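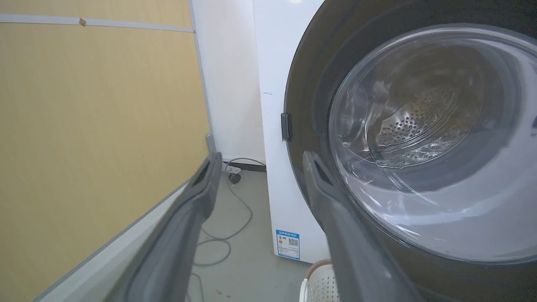
## Le lave-linge à hublot, mes petites habitudes

Pendant des années j'ai nettoyé tout ce qui passait dans ma machine, sauf la machine elle-même. Et puis un matin de juillet, les serviettes sont sorties avec une odeur de cave, et là j'ai dû m'y mettre !

**Le joint d'abord.** Je passe un chiffon humide dans le pli en caoutchouc, bien au fond, en bas surtout (c'est là que finissent les cheveux, les pièces et, chez moi, une pince à cheveux portée disparue depuis Noël). J'essuie, je sèche, et je laisse le hublot entrouvert.

**La vitre.** Un peu de vinaigre blanc sur une microfibre, côté intérieur comme côté extérieur. Si vous avez de l'eau calcaire comme moi, les traces reviennent vite – je le fais toutes les deux semaines, en attendant le café.

**Le tambour.** Un cycle à vide à 90 °C, sans essorage, une fois par mois. J'ai longtemps acheté les pastilles Mallix, ça marche bien, mais 200 g de cristaux de soude versés directement dans le tambour me coûtent beaucoup moins cher.

**Le filtre.** Serpillière par terre, plat à gratin sous la trappe, et on dévisse tout doucement. La première fois je n'avais pas mis le plat… j'ai épongé jusque sous le meuble d'à côté.

Et tant que vous êtes à genoux, photographiez l'étiquette avec la référence du modèle. Je la cherche toujours au moment de commander une pièce !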